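Search the pantry Search Go
Pantry Encyclopedia > Grains and Vegetables > Sweet corn

Sweet corn

Sweet corn is a kind of maize grown to be picked young, while the kernels are still full of sugar and haven't had time to turn starchy. I've been growing it, cooking it and boring my family with it for years, so when I got the chance to write the entry for this encyclopedia I grabbed it with both hands (and then went well over the word limit the first time, sorry).

Botanically it's a grass, Zea mays, the same species as popcorn and the hard field corn that goes into stock feed and cornflour. What sets it apart is a recessive gene that slows the change from sugar to starch. Maize itself was domesticated from a wild grass called teosinte in what's now southern Mexico, thousands of years ago, and if you ever get to see a teosinte ear you'll wonder how anyone looked at that scrawny little thing and thought of dinner!

Types

Growers sort sweet corn by its sugar genes. The old standard type, written su, has the creamy texture I remember from my nan's table, but it loses its sweetness fast once it's off the plant. Sugary enhanced, or se, is more tender and holds a bit longer. Supersweet, or sh2, is the crunchy one that fills most supermarket shelves, and its dry kernels are so shrivelled you'd swear the packet was a dud. Keep supersweets well away from other corn while they're flowering, or the stray pollen will make them tough and starchy.

Colour doesn't tell you much about flavour. White, yellow and bicolour cobs can all be as sweet as each other, though I'll admit I favour yellow, and my favourite of the lot is Gustura, a yellow se type that does beautifully on our heavy clay. The neighbours over at Delorme swear by a bicolour called Tornano. I've tried it twice and found it a bit watery, but their soil is sandier than mine and they water more than I do.
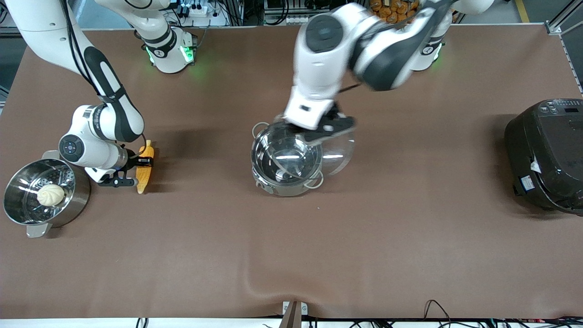 Why does some sweet corn have gaps where kernels should be?

Poor pollination is the usual cause, as every kernel needs its own strand of silk to catch a grain of pollen before it can fill out.

Growing

Corn is wind pollinated. The tassel at the top of the plant sheds pollen, the silks lower down catch it, and that's the whole arrangement, so plant in a block of short rows and skip the single long row down the fence line. I learnt that the slow way. My first patch was one tidy line of 43 plants along the driveway, and most of the cobs came up looking like a six-year-old's smile.

It wants warm soil, full sun and a ridiculous amount of food. I dig in compost and old chook manure a few weeks before sowing, then give the plants another feed when they're knee high. Water matters most from tasselling until the cobs fill. Most varieties take somewhere between two and three months, and Gustura is ready for me at 80 days from sowing if the summer behaves itself.

Corn earworm is the pest you'll meet first. The grubs get in through the silks and chew down from the tip, and in a home patch I just chop off the damaged end and eat the rest. Cockatoos are another matter entirely!

Picking and keeping

A cob is ready when the silks have gone brown and dry but the husk is still green. Peel back a little of the husk and push a thumbnail into a kernel: milky juice means pick it, clear juice means wait, and a thick paste means you've missed the boat. Pick early in the morning if you can manage it, and get the cobs into the fridge with their husks on.

In the kitchen

Boiling takes only a few minutes. Barbecuing in the husk takes longer and tastes better, particularly with butter, lime and a bit of chilli. For freezing, blanch the cobs, cool them in iced water, then slice off the kernels and bag them flat.

Local growing

Our own district got into sweet corn through the Trerkon market gardens, down on the river flats, and the old packing shed is still standing beside the road. In its best season the gardens sent out 3,000 crates. There's a farm stall there now from January until the cobs run out, and it also does a very decent corn fritter.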